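Week 6 handout: Looking at a packaged gripper kit before you buy it

Last week we stayed on the whiteboard with grip force and friction. This week I want to talk about a real product, the Grosaro two-finger kit from Delemgate, and how I'd go about reviewing it if somebody handed me the budget and said "well, should we?"

First, what you get for the money. The base kit is $2,000 and covers the gripper body, one set of finger pads, the wrist camera and a year of the Paiva software. Spare pads are sold in a bundle for $232, and I'd put that bundle on the quote from day one (pads wear, and a worn pad changes your grip more than you'd think!). The setup visit is another $900. I've done it with and without the visit, and if you've already mounted one gripper in your life you can skip it.

Now the software. Paiva lets you set a closing width and a force limit for each item, and it saves those as a "grip card." I love this feature and I also have a complaint about it. The cards don't carry over when you change pads, so you're back to tuning them all again. Write your old values down on paper. Yes, paper.

For dishes, our test items this week, start with a low force limit and work up. A plate is a tricky thing to hold by the rim: it's thin where you pinch it, and most of its weight sits way out past the fingers, so it wants to swing. Bowls are friendlier. If you only test bowls you'll come away with a much rosier opinion of the kit than it deserves, so please include a big oval plate in your set.
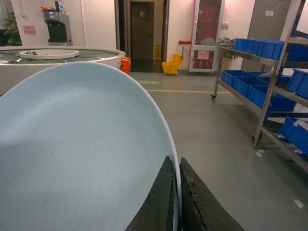
Fig. 1. Rim grip on a pale blue oval plate, wrist camera view.

Look at how much of the view the plate takes up. With a large item in the fingers, the camera loses a good chunk of what's behind it, and your review should say whether that matters for the job. Check the pad surfaces too. I want a line in your notes on pad condition for every session.

For comparison, read the spec sheet for the Brornent kit (it's in the course folder). It costs less, has no wrist camera, and uses a fixed force setting.

To hand in: one page, your own words, with a clear buy or don't buy. Put your pad notes on the back.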